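Wunis 桌面整理架用了一个多月，说说感受

一月份搬家之后，我的书桌就一直是灾难现场。针线、胶带、充电线、没拆的信、三把找不到主人的螺丝刀，全堆在一块儿。后来在 Kano 家居那边看到这款 Wunis 木框整理架，浅色木头配半透明白色面板，一眼就喜欢上了，犹豫了两天还是下了单，394 块，不算便宜，但也没贵到要跟家里人商量的程度（哈哈）。

先说包装。纸箱不大，拆的时候很省事，里面垫得挺扎实，板子的四个角都用纸套包着，我那份没有磕碰。说明书只有一张纸，正反两面，图画得还行，就是字小得离谱，我把台灯拉过来才看清第二步到底是哪块板在前。螺丝给了一小袋，另外多送了 2 颗备用的，这点我要夸一下，上次买 Nuken 的鞋架少了一颗，来来回回跟客服聊了好几天。

组装我一个人弄的，大概 21 分钟，中间还接了个电话。木条上的孔位基本都对得上，只有最后一根稍微紧一点，我用手掌根压了一下就进去了。要提醒的是面板一定要先插进槽里再锁上面那根木条，我第一遍顺序搞反了，全锁好了才发现面板还躺在沙发上……只好拆掉重来。说明书上其实写了，怪我自己没耐心看小字。

然后是木头。表面磨得很平，颜色偏浅，带一点点米黄，跟我那张白桌子放一起不突兀。边角没有做成圆的，截面方方正正，我个人喜欢这种利落的样子，不过家里有小孩到处跑的话可能要自己贴个防撞条。味道方面，刚拆开有一点木头味，开窗放了一晚上就散了，我鼻子算灵的，第二天凑近闻也没觉得什么。
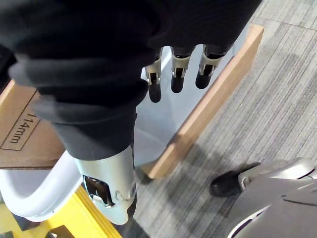 浅色木条配半透明白色面板，旁边是纸板和白色提手

面板是我最满意的部分！店里的图拍得有点发灰，我本来担心到手是那种廉价塑料盒的感觉，实物是奶白色的，光透过来很柔，不刺眼。傍晚太阳从侧面照进来的时候，整个架子有一点像小灯笼，我妈过来看到还问我是不是装了灯。里面放的东西隐隐约约能看到个影子，又不会乱糟糟地全露在外面，对我这种收纳水平很一般的人来说太友好了。

缺点也有。面板容易沾灰，干布擦会留下一道一道的，我现在都用拧得很干的湿布，擦完再拿干的过一遍。另外它会留指纹，尤其是吃完薯片去拿东西之后，别问我怎么知道的。再一个是架子底下没有防滑垫，桌面滑的话推一下就会跑，我自己剪了几块毛毡贴上去，贴完稳多了。这个价位不送垫子，有点小气。

容量的话，我现在里面放了卷尺、两种胶带、缝纫线、一盒回形针，还有半格子各种说明书。高一点的瓶子放不进去，胶水得躺着放，我试过，漏了，所以胶水还是另外找地方吧。没有配隔板，想分格要自己想办法，我用的是裁下来的硬纸板，折成一个 L 形卡在里面，丑是丑了点，反正外面看不清楚。

我之前还考虑过 Benjelloun 那款全木的，做工看着更细，可惜深度太大，放在我桌上就没地方写字了。朋友 Ehab Slaoui 买的就是那款，他桌子大，用得很开心，还劝我换桌子。我没听他的。要是你桌面宽敞，又不在意东西全遮住以后找起来费劲，那款也可以看看。

售后我问过一次，想知道面板能不能单独买，客服回得挺快，说可以，一块 151，运费另算。嗯，有点贵，都快赶上半个架子了，所以大家装的时候手轻一点，别拿硬东西去刮。

适合谁呢？桌子不大、杂物零碎、又想看着清爽一点的人，我觉得可以买。要放很重的书或者工具箱的就算了，上面那根木条看着挺结实，我也只敢在上头搭搭毛巾、夹个便签夹。

打分的话，外观五星，组装四星，配件三星（扣在防滑垫上）。下次打折我想再买一个放厨房装茶包和小袋调料，已经量好位置了，就在微波炉旁边，前提是我家那位同意把他的咖啡壶挪一挪。

3月3日补充：有人留言问毛毡会不会掉，我的目前还没掉，贴之前记得先把底下的灰擦干净。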